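**From the equipment desk: where the gripper money goes**

Hello again, everyone, and thank you for the many replies to my last note about the spring budget (I did read all of them, even the very long one about casters). Zutover's quote for the second pair of hand-held grippers finally came in at $2,329, a bit more than I'd hoped, and I'd like to go through it with you before we sign anything in May.

My first thought is that we keep underestimating pads. The fingers themselves hold up nicely, but pads are what touch the hairbrushes and everything else we pick up, day in and day out, and I want a proper line for them this time.
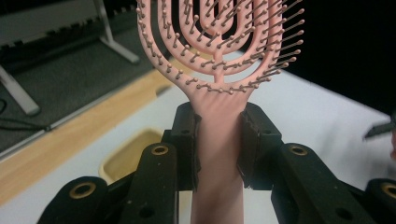 Kha Tô wrote back that $200 for spare pads is too little, and would rather see us skip the carrying cases altogether and put that money into pads and cables. I've come around to that view, I must say! The cases are lovely, but we have shelves, and shelves are paid for.

So the pad line goes up to $500, and Nikau has agreed to hold the price if we order everything together. Cables will come out of the same order.
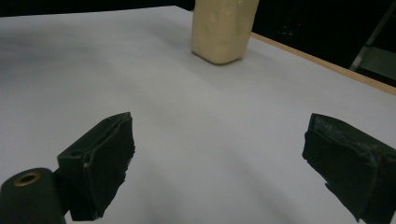
The other big question is whether to buy or rent. Pimby rents by the month, and for a short project that would suit us very well, but our work on the Thái project runs long enough that buying comes out ahead, even with the pads added in. I'd also like us to own 2 complete pairs, so that a repair doesn't bring a whole afternoon to a stop while we all drink coffee and look at each other.

Tables, stands and sheets we already have, so please don't send me requests for those just yet. 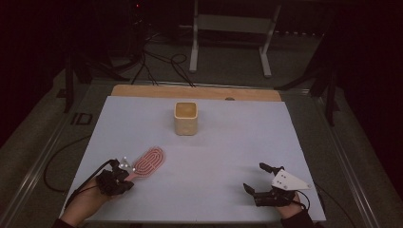 *Two-handed work with the hairbrush at the covered table.*

If you have thoughts on the order, send them my way by Sunday evening, and do tell me if I've left out a connector. I usually have.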